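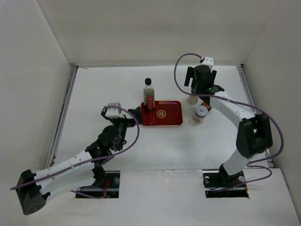

Figure 4. A red tray with a gold 福 emblem, holding one bottle. Three small containers stand to its right.

4.2 What a tray is for

In the Pelo household survey we asked people where they kept the things they reached for at the table: sauces, pickles, vitamins, the jar with no label that everyone agrees is still fine. The commonest answer was "on the tray." We had not planned to write about trays. By the end of April they had taken over most of our notes and one of our two whiteboards.

A tray is an odd piece of household equipment. Sold as something for carrying, it spends most of its life lying still. Of the 40 homes in the Rarnon sample, all but 10 had a tray that was never picked up in the course of a visit. Its owners treated it as a very small room. Things were in it or they were out of it, and people who could not say what day the trash went out could say with confidence which jars belonged inside the rim.

Figure 4 shows the kind of arrangement we came to call a split set. The bottle, with its black cap and red label, stands on the left part of the tray. The right part is empty. Three small containers are grouped just past the rim, close together, as though waiting to be called in. A stranger to the subject would suppose that the tray was full. There is plenty of room on it.

Split sets turned up often enough to need a code of their own (S, in Table 2), and we heard several accounts of them. The first was height: tall things go on the tray where they can be grabbed, and short things take their chances. The second was mess, with bottles suspected of dripping and jars given the benefit of the doubt. The third, which we heard most from older respondents, had to do with the tray itself. A tray with 福 in the middle, the character for good fortune, tends to arrive around New Year with candy on it and then stay on for the other eleven months. Several owners did not like to put anything down on top of the character. They set the first item to one side of it, and the other side then stayed bare, apparently for balance -- though a tray with one bottle at the left is not balanced by any standard known to us.

The Nadia scoring sheet, which we borrowed from earlier work on kitchen drawers, copes badly with all this. It gives an item full marks for being inside its container and none for being outside, so a neat cluster next to a tray scores the same as a jar under the sofa. We followed Gauthier's rule instead and gave half marks to anything standing within a hand's width of the rim. The rule is generous. Our own lunch table, scored the same way, got 60.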